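**Ticket: online booking, Treltodberg canoe trips**
Opened: 19 April 2025
Status: waiting on vendor

Customer books the half-day Hirnham float for three people. Checkout charges for 3 seats, but the confirmation email lists one. Launch list also shows one.

- Tried again with a test card, same result.
- Full-day trip books correctly.
- Cleared the Hondix cache. No change.
- Half-day price is $79 per seat and the total is right, so the fault is after payment.

Checked the last 100 orders. 40 are half-day groups and all have the wrong seat count. Seats corrected by hand on the launch list.

Masri plugin rolled back one version. New test order came through with 3 seats. Lunch add-on still missing from the email.

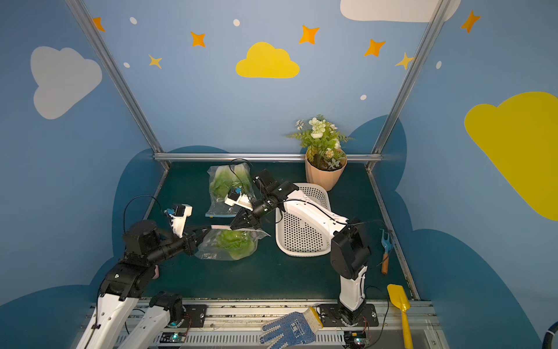 *Bagged lettuce on the table.*

Vendor has the order export. Leave auto-update off until they reply. September dates stay closed for now.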